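Dear all at the Kituden Fund,

August has come and gone faster than any of us at Clornport would have liked, and I owe you a proper account of where the paper screens project stands. Thank you again for your patience over the late start. The second payment arrived safely and has nearly all gone on paper and on Itsuki Ikeda's travel, as we had planned in the spring.

The teaching side has been the happy part of the season. We had 11 people on the repapering course, which is more than I dared hope for when I wrote the application, and they stuck with it through the hottest evenings of the summer. The first sessions were all paste and patience. Rice paste sounds like the easiest thing in the world until you have to get it thin enough to brush along a narrow strip of wood, and we went through a good deal more of it than I had put in the budget (I have moved a little over from printing to cover that, and I hope you'll agree it was sensible!). By the third session most people could strip a panel, clean the lattice and lay the new paper on their own.

The houses have gone more slowly. Of the 3 homes in Kamata we promised to help, 2 are finished and the last is waiting on timber, as several of the thin bars need replacing and we would like the grain to come close to the old ones. The mill at Gorlow has been very kind about such a small order, but we have to wait our turn behind the bigger jobs.

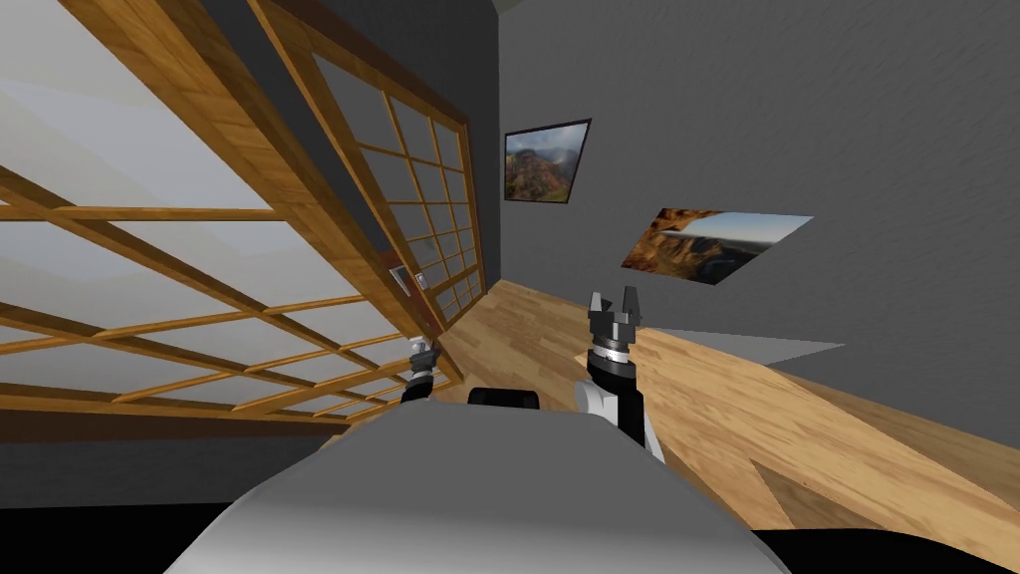

Tetsuya Nakajima feels we should have left more time between stripping and papering, and that next year the course ought to run an extra evening so the frames can rest properly. I have come around to this. It would mean 2 more room bookings and a bit more tea, and I'll put the cost in the winter budget for you to look over.

The booklet is behind, I'm afraid. Itsuki has written the chapter on tools and most of the one on small tears, and both read beautifully, but the drawings are still in pencil and we haven't settled whether to print the measurements in inches alone or give both. If you have a view, do please tell us, as we've been going back and forth on it for weeks.

Money left over stands where the attached sheet says, with the timber still to come out of it. I'll write again once the last house is done.

With very warm wishes from everyone at Clornport

Recent reports
Spring report: finding the houses
Notes from the paste evenings
Booklet outline, first draft
Budget changes and room bookings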